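Notebook - September 18, 2021

Second week on the household sorting trial for Herath. The plan from Plesatcombe still says 1,040 pick-and-place demos by the end of the block, with the arm taking over the soft goods line after that. I have my doubts and want them written down before the review.

Soft things are the trouble. A box is a box. A sock bunches up differently each time, and the knit has loops that I expect to snag sooner or later. Ea Lauritsen says the model will sort that out with enough data. Maybe. She said the same in April about the Grerner towels, and people are still folding those by hand.

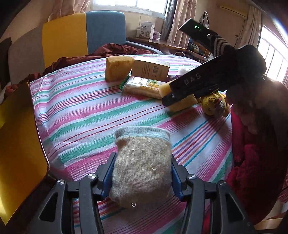 What bothers me more is what happens to the job. The pitch was that the sorters would be freed up for better work. So far the better work is squeezing a pair of hand grippers all shift, picking up sponges and socks so a machine can copy it. Same pay band, sorer thumbs. I tried 30 picks in a row myself and my grip was shot.

Prustetti's slide claims 400 items an hour. No mention of who clears the jams or puts the dropped stuff back. I'd bet it's the same people, now with a tablet to fill in as well.

To do: ask for rest breaks to go in the written protocol. Check spare finger pads. Ask Ea how failed grasps get logged - I think they're just being deleted.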